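Call for musicians and singers: the Plostier dance band project
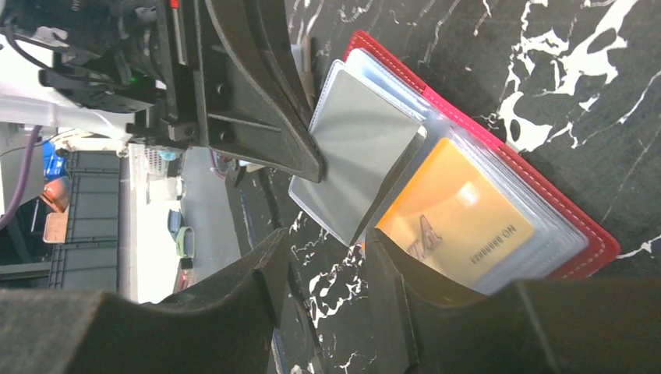
Nurmi, May

The Plostier music house is looking for musicians and singers for a new dance band. We will play old Finnish tango, humppa and waltz together with music which the members bring from their own homes. The first rehearsals are this summer and we will give concerts in the autumn.

The idea came from Raimo Toivonen, who played accordion in dance halls for a great part of his life and still has all his notebooks. In them are 156 songs, written by hand, many with only a melody and the chord names. Some of these songs were never recorded. Raimo has given us permission to copy them, and he will come to the rehearsals when his health allows it. He has asked us to say that he does not want a museum band. He wants people to dance.

The band will be led by Ilona Kelemen (violin) and Karthik Munasinghe (bass and arrangements). Ilona grew up with Hungarian village music and has lived in Nurmi for a long time. Karthik has worked before with baila songs and brass, and you will hear this in his arrangements. The singing is taught by Mitali Haque.

Who we are looking for

We have places for the following:

Accordion, two players. One of you should be able to play from chord names only.
Clarinet or saxophone, one player. If you play both, please tell us.
Trumpet, one player.
Drums, one player. Brushes are used a lot, and the drum kit is in the house.
Piano, one player.
Singers, 5 persons. We would like low voices also, please do not be shy.

Other instruments are possible. Last year we had a question from a player of the nyckelharpa and we answered too slowly, so she went to another group. This time we will answer everybody within one week.

You do not need a music school behind you. You should be able to keep the time, learn a melody by ear or from paper, and play it in front of others without stopping. If you read notes it is good, but among the singers it is not necessary. The lower age limit is 16 years. There is no upper limit.

You also do not need to speak Finnish well. In rehearsals we use English and easy Finnish. The old songs are sung in Finnish, and Mitali goes through the words with the singers slowly, first speaking and then singing. She learned them in the same way herself. If you have a dance song in your own language, bring it with you. We plan that 6 of the songs in the concert programme will come from the members.

Rehearsals

We rehearse every Sunday at 14.00 in the upper hall of the music house. One rehearsal is 90 minutes, then there is coffee, and after the coffee those who want can stay and play more. Singers have in addition one short practice in the week, and the day will be agreed together. In July there is a break.

We understand that people have work and families. You may be absent sometimes, but please tell us before. If you know already now that you will miss most of the rehearsals in August, this is maybe not the right year for you, because the concert programme is put together then.

The upper hall has a lift. The door from the yard is heavy, so ring the bell and somebody will come down.

Concerts

The first concert is a dance evening in our own hall, with a floor for dancing and free entrance. After that we will play at the Clumisora culture days, and there may be one small trip by bus to a dance hall in the countryside. Toivo Rautiainen is arranging the trip and he will tell the price when he knows it.

The Zuton studio has promised us two days of recording in the winter. What we record there will be free to listen to, and every member gets the files.

Costs and payment

Taking part is free of charge. We cannot pay a salary to the members, but travel costs to concerts outside Nurmi are paid, and there is always a meal. If a concert brings money, it is divided equally between all who played in it. Sheet music is given by us. Please bring your own instrument, except piano and drums. We have also one accordion to lend, a heavy one, in good condition.

How to apply

Send a message to Ilona Kelemen through the contact form of the music house, or leave a letter in the box by the office. Write in English, Finnish or Hungarian. Tell us your name, your instrument or voice, what kind of music you have played, and if you have danced this music yourself (it helps, but it is not required). One recording is enough. It can be made with a telephone at home, and we do not judge the sound quality.

Applications are taken until the end of May. After that we will invite people to play or sing together with us in small groups. It is not a stage audition. You will get one tango from Raimo's notebooks some days before, and we try it together.

Questions about the arrangements and instruments: Karthik Munasinghe
Questions about singing: Mitali Haque
Questions about the concerts and travel: Toivo Rautiainen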